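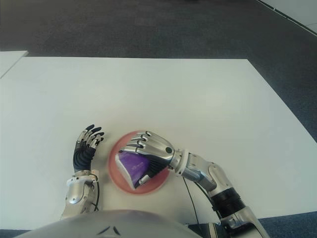 What do you put over carpet when you need a hard, flat place to work on the floor?
A rigid panel laid straight on the carpet, big enough that you aren't working at the edges, is the cheapest thing that does the job.

Posted by lowshelf_41

We've done it this way in our room since October. Gray office carpet, white board on top, second smaller board next to it. The setting-out practice gets done on there, plates and the small stuff. The carpet is fine to walk on but a plate never sat level on it, and crumbs went into the pile.

What I want to know is whether people fix the boards down or leave them. Ours is just lying there. Also whether white is a mistake. I had the choice of white or gray from Nordin and took white.

Reply from hallcloset

Leave it down loose. I taped mine with carpet tape and when I pulled it up, it took fuzz with it and left a sticky line that collected dirt for months. A big panel has enough weight to stay put. The small one is the one that will wander.

Reply from Ploltlow Pete

Disagree. Loose boards are a trip edge. I use a rubber mat underneath, cut a little smaller than the board. Mine is the Mevora one, it was 44 dollars. No tape, no residue.

Reply from hallcloset

A rubber mat over low pile just adds height to the edge you're worried about.

Reply from Ploltlow Pete

It adds less than you'd think. And you know where the edge is if the thing doesn't move.

Reply from lowshelf_41

Thanks both. I'll try a mat under the small one only. On the color question, does anyone have trouble with glare? We have ceiling panel lights over the whole room.

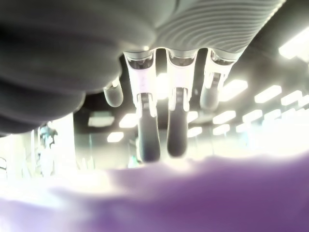 They're all on one switch, so I can't turn off only the ones over the boards. In the afternoon I can live with it. In the evening I find myself squinting by the end of an hour. If I'd gone with gray I think it would be easier on the eyes, but then pale things don't show up as well.

Reply from tray_and_trivet

Is your board gloss or matte? Matte white has never bothered me. Gloss I sent back to Wemden after two days. I'd do that before spending money on gray.

Reply from lowshelf_41

Matte, off-white. Maybe it's just the hour then.

Reply from hallcloset

Put a placemat down if it's bad. Dark purple or navy, something plain. You don't have to replace a whole board.
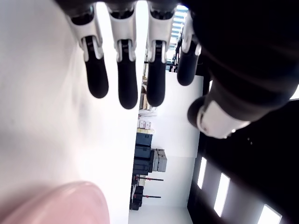 Post last edited by lowshelf_41, Mon 8 January

Next problem is the wall. It has the black cases, the gray boxes, and the cardboard that keeps coming in. I'd like a shelf unit there so less of it is stacked. Has anyone stood a heavy unit on this kind of carpet without it leaning?

Reply from tray_and_trivet

Screw it to the wall and don't rely on the carpet. Cases at the bottom, cardboard at the top.

Reply from Ploltlow Pete

I'd flatten half that cardboard first and see what's left before buying anything.

Reply from lowshelf_41

Some of it still has things in it. I'll go through it this week and measure the wall after that.

53 comments · 1597 views · 4 shares
Contact us | Terms of use | Back to top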